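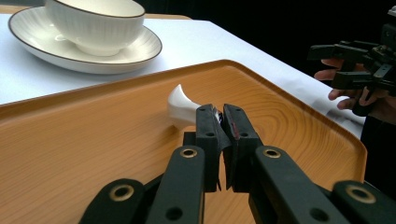
Wostivstead, November

Jusska hand gripper, workshop build

The Jusska is a two-finger gripper held and worked by hand. You squeeze the lower grip, the linkage closes, and a camera on the tool records what the fingers do. The recordings are used to teach small robot arms the same movements. It is designed and put together at the Brosdale shared workshop by Mervin Pelletier, and sold as a kit of parts or ready assembled.

The arms and finger blocks are black plastic with a matt finish. The main pivots run in brass-coloured grommets, which can be pushed out and replaced. Spare holes along the arms let you move a pivot if you want a wider opening or a firmer squeeze. Most people leave them where they are.

Most jobs on a table need a pair, one for each hand. The left and right tools are built from the same parts, so one bag of spares does for both.

What is in the kit
Linkage arms, cut and drilled
2 finger blocks with screw holes for pads
Grommets, screws and washers
Handle and lower grip
Camera bracket (camera not included)
Lining strip for the pads, enough for several changes
Printed build sheet

You will need a small cross-head screwdriver, a craft knife and a flat surface to work on. Allow an evening. The fiddly part is the inner pair of arms: fit them before the outer pair, and leave the screws slightly slack until all the pivots are in. Then close the fingers and check that the pads meet square before tightening anything.

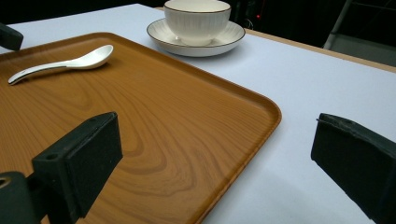
Pads are the part that wears. The faces get scuffed with use and the edges go first, usually at the top corner where the finger meets the table. The right-hand block over the pale cloth has a small strip frayed or peeling at that corner, and a pad in that state should be looked at before the next session. Trim a loose end with the knife, or take the pad off and fit a new one. Glossy things such as a china spoon show up a tired pad sooner than cloth or card will.

The linkage needs very little. Wipe the arms with a dry cloth and nip up the screws now and then - a quarter turn is normally enough. Don't oil the grommets.

The bench unit at Brosdale has logged 1,247 closes on one set of pivots, mostly spoons, cups and lids, and has had its pads changed 2 times. It will be on the table at the open session on Sunday if you want to try one before ordering.

Ordering
Kits are made in small batches, and almost 20 are ready from the present one. Assembled tools take longer, as they are built to order. Spare pads and lining strip are sold separately. The Moser handle fits without changes if you already own one, so say so when you order and the standard handle will be left out of the price.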